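Claltholm Local History Society
Minutes of the General Meeting, October 29, 2026, 7:00 p.m., Kravets Hall

Yurii Horobets in the chair. Eleven members present.

1. Minutes of the last meeting
Read and approved with one correction: the Wedness mill closed before the flood, not after it.

2. Wedness Mill boarding house
Y. Horobets reported on the boarding house that the mill owners kept for single workers on Canal Street. The rent book has been copied in full and covers 9 years. Rents were taken out of wages, and boarders who fell sick were allowed two weeks before they had to give up the bed. It is still not clear who ran the kitchen. The name Bruvaser appears in the margin several times with no first name — possibly the cook, possibly a coal dealer. Members with family papers from that end of town are asked to look for it.

3. Grave markers, Old North Burying Ground
The survey of the east side is done. Two stones listed in the old town inventory could not be found. The west side will wait until April, when the ground is firmer. The town clerk has agreed to let us see the burial register on weekday mornings.

4. Booklet
The text on the mill school is nearly 2,000 words over the length agreed with the printer. Agreed to cut the section on school furniture and keep the teachers' letters. A motion to delay printing until the boarding house material can be added was lost, 4 to 6, the chair not voting.

5. Street names
A letter was read from a resident asking why Kravets Lane is spelled with a C on the 1890s map. No answer yet. Y. Horobets will check the deeds.

6. Other business
The hall's side door key is missing. Please check coat pockets. The shelf of bound newspapers needs to be moved away from the radiator before the heat comes on.

Next meeting to be set once the hall schedule is out. Adjourned 8:50 p.m.

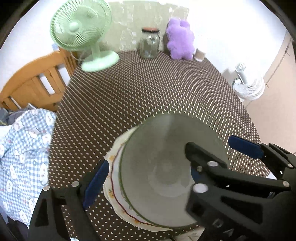
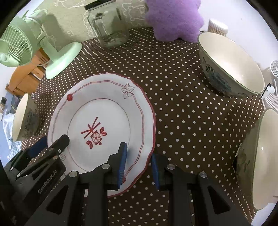 Plates with scalloped edges, on the dotted tablecloth.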